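Transport Operations 2
Handout 5: Extra trains at peak periods

Read this before the February seminar. Bring the worksheet from Handout 4, as we will use the same line diagram.

1. What counts as an extra train

An extra train is one that does not appear in the base timetable. It may run once, on a set of named dates, or weekly for part of a season. It needs a path, a train set, a crew and a platform at both ends. Planners usually look for the path first. A path that conflicts with a freight slot can sometimes be moved by a few minutes, but a path through a busy junction often cannot be moved at all.

A relief train is a type of extra train. It runs shortly before or after a regular service and takes the passengers who would not fit on it. Lengthening the regular train is cheaper where platforms allow.

2. Reading demand

Waiting lists are the most common signal. They are easy to collect, but they overstate demand when people book on several trains and cancel later. They also understate it when a train closes to new bookings and passengers go by coach. Compare the list with ticket sales for the same period in earlier years, and check whether the holiday has moved in the calendar.

Demand before a festival is mostly in one direction. The return flow comes later and is more spread out. This leaves empty stock at the wrong end of the line, and the cost of bringing it back belongs in the plan.

3. Worked case: Punari to Vitadura

The regular evening train has 526 reserved seats. In the case, the operator adds a relief train 35 minutes behind it, using a spare set from the depot at Ceto. The set must be cleaned and watered before it goes out again, and the turnround at Vitadura is set at 3 hours.

Benedikt Tiedemann's timetable graph shows the relief train held at Sin for a crossing. Note that the loop there is shorter than the train. Work out which train has to wait in the main line and what happens to the one behind it.

4. Crews

Rest hours are fixed and cannot be traded for overtime. If the relief train runs late, the crew may reach its limit before the last station. Magdy Hegazy will cover standby rosters in the second half of the seminar.

For the seminar: draw the return working on the line diagram and mark every point where a crew change is possible. Allow 30 minutes for this.

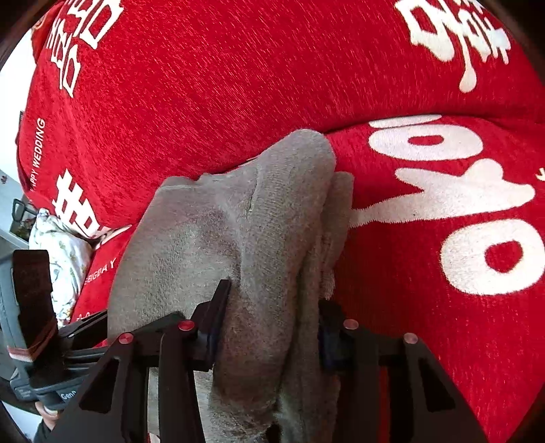 Why are extra trains often slower than the regular service on the same line?

They are given whatever paths are left once the base timetable is in place, so they spend more time waiting in loops and outside stations for booked trains to pass.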